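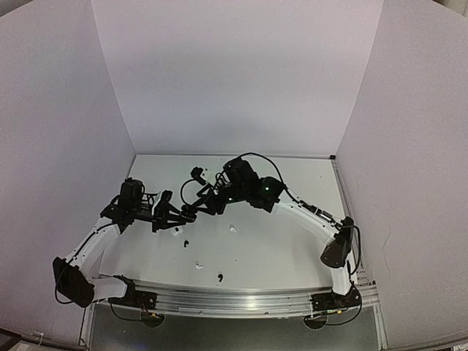 Yorath フロントバッグ 5L(Koltix製)

カラー:オリーブ/ネイビー/からし
容量:5リットル
重さ:412グラム(革ストラップ込み、ショルダーベルトは別)
本体:綿帆布(パラフィン加工)
ストラップ:牛革、幅16ミリ
付属品:取り付けストラップ一式、ショルダーベルト、補修用のワックスひとかけ
在庫:あり(からし色は残りわずか)

やっと再入荷しました!前回の分が売り切れてからずいぶん間が空いてしまって、「次はいつですか」というメールをたくさんいただいていました。お待たせしてすみません。今回は74個まとめて入れてもらったので、しばらくは大丈夫なはずです(と前回も書いた気がしますが…)。

Yorathは、自転車のハンドルにつける小ぶりのバッグです。私が自分で使い始めてから、もう四年になります。最初はお店で扱うつもりなんて全然なくて、旅先の自転車屋さんの棚にぽつんと置いてあったのを、色だけで買ったんです。からし色。家に帰ってハンドルにつけてみたら、これがもう、なんというか、うちの古いツーリング車にぴったりで。それ以来、雨の日も、パンを買いに行くだけの朝も、ずっとつけっぱなしです。

作っているのはKoltixという小さな工房で、代表はOmar Kanaanさん。もともと帆布のテントを縫っていた人なので、縫い目がとにかくまっすぐで、力のかかるところはちゃんと二重になっています。初めて連絡したときは、こちらの下手な英語に、もっと短い英語で返事が来ました。「何個いる?」だけ。それで取引が始まりました。

どのくらい入るのか

いちばん多い質問がこれです。5リットルと言われても、あんまりピンときませんよね。私のふだんの中身を書いておきます。

薄手のウインドブレーカー、財布、鍵、携帯電話、予備チューブ、タイヤレバー、小さい輪ゴムでまとめた六角レンチ、おにぎり、文庫本。これで少し余裕があるくらいです。帰り道にみかんを買うと、ふたが閉まりにくくなります。

一眼レフは、小さめの機種に短いレンズなら入ります。ただ、中に仕切りもクッションもありません。カメラ用に使いたい方は、市販のインナーケースを組み合わせてみてください。うちのお客さんでは、タオルでくるんで入れている人が多いです。私もそうしています。

お弁当箱は、縦長のスリムなものなら立てて入ります。平たい大きなお弁当箱は無理でした。何度か試しましたが、無理でした。

輪行袋をこの中に入れたいという方もときどきいらっしゃいますが、袋の厚みによります。薄手の軽いタイプなら入っても、それだけでほとんどいっぱいです。輪行袋はサドルの下にぶら下げて、Yorathには手元に置きたいものを、という分け方のほうが使いやすいと思います。

取り付け方

革のストラップをハンドルに二本、ヘッドチューブに一本回して、バックルで留めます。工具はいりません。

1 まずハンドルの二本を、ゆるめに通します。ここでぎゅっと締めてしまうと、あとで角度が直せません。
2 下の一本をヘッドチューブに回します。シフトやブレーキのワイヤーを巻き込まないように、ワイヤーの内側を通してください。
3 ハンドルを左右にいっぱいまで切ってみて、ワイヤーがつっぱらないか見ます。
4 大丈夫そうなら、三本とも締めます。

新しい革はけっこう硬いです。初日はバックルの穴に通すだけで親指が痛くなるかもしれません。一週間も使えばくたっとしてきますので、そこは少しだけがまんを。走り始めて最初の休憩のときに、一度締め直すのがおすすめです。革が伸びてゆるんでいることがあるので。

ドロップハンドル、フラットハンドル、どちらにもつきます。プロムナードバーのような手前にぐっと曲がったハンドルだと、ストラップの間隔が合わない場合があります。小径車は、前輪とバッグの底のすき間を必ず確認してください。タイヤにこすれると帆布はあっという間に穴があきます(私は友人の折りたたみ自転車で一つだめにしました。ごめん、Yorath)。

フロントキャリアをお持ちの方は、上に載せてしまうのがいちばん安定します。底の裏側に革のループが縫いつけてあるので、そこに細いベルトを通してキャリアに留めてください。荒れた道でもほとんど跳ねません。

帆布のこと

パラフィン加工の帆布は、最初はぱりっとしていて、触ると少しひんやり、ろうそくみたいな匂いがします。この匂いが苦手という方もいるので先に書いておきますね。風通しのいいところに数日置けば、だいぶ薄くなります。

使っていくうちに、折れたところが白っぽい筋になって、全体がなんともいえないまだらになっていきます。これが好きで買ってくださる方が多いのですが、「届いたときから白い筋がある」と驚かれることもあります。畳んで送る途中でもう筋がつくんです。指でこするか、ドライヤーの温風を軽く当てると目立たなくなります。不良品ではありませんので、どうぞそのまま育ててあげてください。

雨については、小雨なら平気です。夕立くらいでも、家まで急いで帰るあいだなら中は湿る程度。でも完全防水ではありません。縫い目から少しずつしみてきますし、一日じゅう雨の中を走るなら、中にビニール袋を入れてください。私はスーパーの袋を一枚、いつも底に敷いています。見た目はあれですけど、いちばん確実です。

お手入れ

洗濯機はだめです!これだけは太字にしたいくらい。パラフィンが全部落ちて、ただのよれよれの布になってしまいます。

汚れたら、乾かしてからブラシで払う。それでも落ちない泥は、水を含ませた布でとんとん叩く。洗剤は使わない。基本はこれだけです。

水をはじかなくなってきたら、付属のワックスを塗ります。布の表面にこすりつけて、ドライヤーで温めながら指か古布でのばしていくと、すうっとしみ込みます。やってみると楽しいですよ。私は冬に一度、台所に新聞紙を広げてやります。ただ、塗りすぎるとべたべたして、白いシャツの日に後悔します。薄く、足りなければもう一回、で。

革のほうは、乾いてきたら保革クリームをほんの少し。オイルをたっぷり塗ると伸びやすくなるので、控えめが安心です。

付属のワックスを使い切ってしまったら、Cemarの缶入りワックスが同じように使えます。こちらも当店にありますので、一緒にどうぞ。本体と同梱なら送料は一つ分です。

色選びで迷っている方へ

オリーブは、どんな自転車にもなじみます。迷ったらこれ。汚れもいちばん目立ちません。

ネイビーは、届いたときは思ったより濃くて、黒に近く見えるかもしれません。日に当たって使っているうちに、少しずつ青が出てきます。銀色のフレームに合わせるととてもきれいです。

からしは、私のです(勝手に)。油汚れは目立ちます。チェーンを触った手でふたを開けると、しっかり指のあとが残ります。それでも私はこの色が好きで、二つ目を買うとしてもからしにします。夕方の道でもよく見えますし、駐輪場で自分の自転車がすぐ見つかります。

よくLodnessのサドルバッグと色は合いますか、と聞かれます。オリーブ同士は少し違います。Lodnessのほうが緑が強いです。並べるとわかりますが、前と後ろに離してつけるので、私はあまり気になりません。ぴったりそろえたい方は、ネイビー同士のほうが近いです。

前のモデルから変わったところ

今回の入荷分から、小さな変更がいくつかあります。

ふたの留め具が、真鍮のピンから、平たいフックになりました。手袋をしたまま開けられるようになったのが本当にうれしい!前のピンは見た目がかわいかったので、ちょっとさみしくもあるんですけど、冬の使いやすさは段違いです。

内側のポケットが少し深くなりました。前は、段差を越えたときに鍵が飛び出すことがあったんです。Omarさんに何度かお願いして、ようやく直してもらえました。

ショルダーベルトの金具が細くなって、外して畳むとかさばりません。肩にかけて歩くときも軽いです。重い荷物を入れて長く歩くには向いていないので、駅から宿まで、くらいの気持ちで使ってください。

大きさと縫い方は前と同じです。

いただいたご感想から

「通勤で毎日使っています。ふたを片手で開けられるのが助かります。ストラップは最初かたくて泣きました」(オリーブ)

「思っていたより小さかったけれど、小さいおかげで余計なものを持たなくなりました。妻にもう一つ頼まれています」(ネイビー)

「細いハンドルだとストラップが余ります。余った先を留める輪がもう一つあるとよいです」(からし)

最後のご意見は、そのまま工房に伝えました。返事は「考える」でした。期待せずに待ちましょう。余りが気になる方は、革用のはさみで切っても大丈夫です。切り口は斜めに落とすと、バックルに通しやすくなります。

修理について

縫い目のほつれ、ストラップの交換、フックの付け替えは、当店でお受けしています。私がミシンで直せるものは私が直しますし、難しいものは工房に送ります。工房行きになると往復でかなり時間がかかるので、その間は貸し出し用のバッグをお使いください(色は選べません、すみません)。

帆布に穴があいた場合は、当て布をして縫います。新品のようには戻りませんが、継ぎの当たったYorathもなかなかいい顔をしています。私のには、底と左の角に一枚ずつ当たっています。

転んだり、引っかけたりした傷の修理は有料です。先に写真を送っていただければ、お見積もりをお返しします。縫製の不具合は、買ってからどれだけ経っていても無料で直します。

お届けと返品

在庫のあるものは、ご注文の翌営業日に発送します。お店が休みの日のご注文は、休み明けにまとめて荷造りしています。段ボールはなるべく使い回しのものを使うので、外に別のお店の名前が印刷されていることがあります。

届いてハンドルにつかなかった、という場合は、外で使う前なら返品をお受けします。部屋の中で自転車に合わせてみるのはもちろん大丈夫です。革に深い折りあとがついたり、ワックスを塗ったりしたあとは、ごめんなさい、返品できません。

自転車を持ってお店に来ていただければ、その場でつけてみることもできます。雨の日は店の前の軒下でやりますので、少し狭いですが遠慮なくどうぞ。ストラップの通し方もそのときお見せします。

2月にはワックスの塗り直し会をやる予定です。Yorathでなくても、パラフィン帆布のものならなんでも持ってきてください。帽子でも上着でも。新聞紙とドライヤーはこちらで用意します。日にちが決まったら、お店のお知らせに載せますね。

お値段は、カートのところで色を選ぶと表示されます。三色とも同じです。からし色だけ、お一人さま一つまででお願いします。

ページ更新:2025年1月25日(土)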